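Vostbridge opens its Odds and Ends Room to anyone with a drawer they can't close

Trellmont, 1/3/20

Vostbridge, the household sorting and storage service, today opens a room in Trellmont given over entirely to things that don't go with other things. It is called the Odds and Ends Room, after a longer name was tried on the staff and withdrawn.

The idea is simple enough to fit on the door. Bring in a drawer, a box or the contents of the cupboard under the stairs. Tip it into one of the large bins. Go through it at a proper height, in good light, with somebody beside you who has no feelings about any of it. Take home what you want, in labelled boxes, and leave the rest to be passed on, mended or recycled.

The room has 16 sorting bays and is open six days a week. A session lasts an hour and costs £20, boxes included. Customers who finish early may sit down.

Vostbridge has been sorting other people's belongings in their own homes for long enough to have noticed that the home is where the trouble starts. "You pick up a bottle opener, and you're already standing in the kitchen, so you put it back in the kitchen," said Amber Oakley, founder of Vostbridge. "Get it out of the house and it's just a bottle opener. Some people bring in four."

The company ran a trial at its Cutport depot last September, taking in 935 drawers and boxes from households across the district. Between them they gave up 2,129 keys, very few of which were claimed by their owners and none of which opened the depot. The keys have been kept. Anyone who took part in the trial and is now locked out of something is welcome to come and look.

Musyoka Nyanda, who manages the Trellmont room, said the trial had settled several arguments about how the work should be done. Tables were dropped in the first week, as small things roll off them and large things get leaned on. Sorting by colour was popular with children and of no use to anyone else. Sorting by room of origin led to couples having the same conversation they could have had at home for nothing.

What survived is the Kombo method, named after the Kombo storage box in which everything ends up. Objects go into the bin as they come, in no order, and come out one at a time. Each is given a place or a goodbye before the next is touched. Staff are trained not to say "ooh".

Bins are the heart of it, and Vostbridge makes no apology for how dull they look. Grey was chosen after a brief period with a patterned liner, in which two customers lost their spectacles. Against smooth matt grey walls and a flat grey floor, a purple thing looks purple and a long royal-blue box is hard to overlook, even with a yellow and white toy nearby competing for attention. The sides keep everything in one place, and the scuffs on the floor are, according to the company, a sign of use.
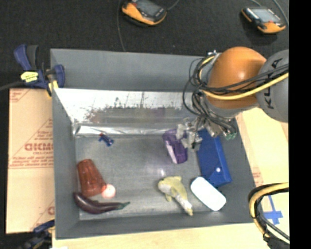
Mixed loads remain the house speciality. Customers often apologise for them on arrival, as though other people's drawers were arranged by subject, and Vostbridge would like it known that a box and a toy lying in the same bin is a perfectly ordinary morning's work. The shiny, crinkled silver strip along the foot of the far wall does nothing to make the contents look more precious, though one regular in Cutport maintained that it flattered his batteries.

Victor Tanui, head of training, will lead free introductory sessions on the first Saturday of each month. They cover cables, takeaway menus and the correct response to a single glove. A separate class on inherited china is planned once the company has found somebody willing to teach it.

Dilwyn Owen and Kristóf Szűcs will look after bookings and collections, including pick-ups from homes within Trellmont. They ask that drawers be delivered with nothing alive, wet or cooked in them, a condition added after the trial.

Gift vouchers are available. Vostbridge suggests thinking carefully about who receives one.

Bookings can be made at the Trellmont room or at the Cutport depot during opening hours. Press visits are by arrangement with Amber Oakley, and journalists are encouraged to bring a drawer.

Ends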